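Equipment Planner, Assembly Automation (full time)
Nuvance – Bremport site
Posted 10/11/2018

The automation group at Bremport needs a planner to take over equipment budgeting for our robot cells. The job reports to Domenica Berchtold and sits in the same building as the cells, so expect to spend part of most days on the floor.

You will put together the purchase plan for next year's board handling stations. The plan covers arms, grippers, fixtures, aluminum framing, cabling and spares. Right now it runs to 396 line items, and many of the prices are out of date. You will get new quotes, check lead times and keep the list current through approval.

You will also:
Compare lease and purchase costs for each arm
Keep the spare parts list for Bremport and Sandgate
Track gripper finger and fixture orders from drawing to delivery
Sit in on design reviews and flag anything with a long lead time

We ask for three years in purchasing or production planning, good spreadsheet skills and the ability to read a basic mechanical drawing. Programming is not required. Experience with robot cells is a plus – so is having closed out a capital budget before.

Some travel to Sandgate. Day shift.

Send a resume and a short cover letter to Domenica Berchtold, Nuvance, Bremport. Put job number 2968 on both.

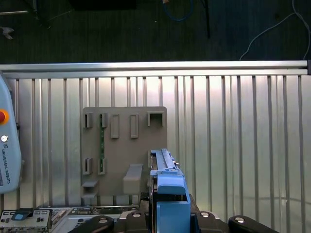 Applications stay open through the end of October. Interviews are held on site and include a walk through the cells.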